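Gralley Tabletop Arm – Pick-and-Place Package for Homes, Classrooms and Small Shops

Sold by Nyarko. Ships with the Pasuvero practice software.

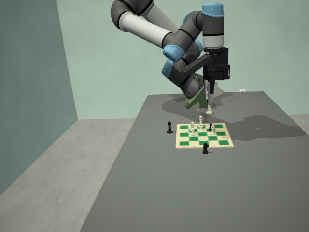

People who write to us about the Gralley arm nearly always ask the same thing, some in the first line and some after three polite paragraphs: can it do my chores yet? We love the question, and we would like you to have a fair answer before you spend any money. So this page is longer than most product pages. Get yourself a cup of coffee if you like.

The short answer is that the arm does a handful of small table jobs well, does a few more with patience from you, and can't do the rest. It is a fine machine for moving light, firm things from one known place to another. Putting away board game pieces is a good example, and so is sorting hardware into trays or loading parts into a fixture at the start of a shift. Folding a fitted sheet is a long way off, and we would be a little suspicious of anyone who told you different.

What it does well today

Light objects with a definite shape, set out with some room around them, on a flat surface that doesn't wobble. Game pieces, spice jars with the lids on, wooden blocks, bolts, pill bottles, empty cups. If you can pick the thing up with two fingers and without thinking about it, the arm has a good chance. It will also do the same move over and over without getting bored, and that is where our shop customers get their money's worth.

What it does with some help

Crowded tables are harder. When pieces stand close together the fingers need a gap to come down into, and the arm may nudge a neighbor on the way. You can teach it to clear the outer pieces first, and the Pasuvero software has a setting for that (look under Reach Order). Shiny spoons, clear glasses and anything that rolls belong in this group too. Expect to spend an evening or two on each new kind of object, and expect to do some of it again if you move the table.

What it can't do

Laundry, bed making, wiping up spills, anything with a hot stove, anything with a sharp blade, and anything that means going from room to room. The arm bolts to one spot and stays there. It also won't notice that the cat has joined in, so please keep pets and small children out of reach while it is moving.

Practice before you plug in

Every arm comes with the Pasuvero practice tables, and I can't say enough good things about them. You set up a job on screen, run it as many times as you please, and find the awkward reaches before there is a real mug in the way. There are 13 tables in the current set, from simple block stacking up to a small board game. A job that runs nicely on screen still needs a slow first run on the real table – lighting, a slightly crooked mount, a sticky surface, all of that shows up later.

In the box

Gralley arm with two-finger gripper
Bench mount and bolts
Power supply and cable
Spare fingertips, 2 pairs
Pasuvero software license for one computer
Printed setup guide

The details

Reach: up to 657 mm from the center of the base
Joints: 6
Mounting: fixed, indoor use only
Computer: not included

The arm needs a sturdy table. Folding tables and glass tops are not suitable, and a workbench screwed to the wall is lovely if you have one.

Add-ons

The Bodport tray system is sold separately and fits the same bolt pattern as the mount. It gives the arm fixed places to pick from and put down to, and for small shops we think it is the best thing you can add. Home users can get along very well with a muffin tin and some masking tape, so try that first.

Help and returns

Setup calls are included with every order, and we hold a group call on Wednesday afternoons for anyone who would like to bring a stubborn job and talk it over. If you aren't sure the arm suits the chore you have in mind, write before ordering and tell us the object, the table and how often the job comes up. We'll tell you plainly if a better shelf would serve you just as well. Unused arms can be returned in the original packing, with the mount and both pairs of spare fingertips.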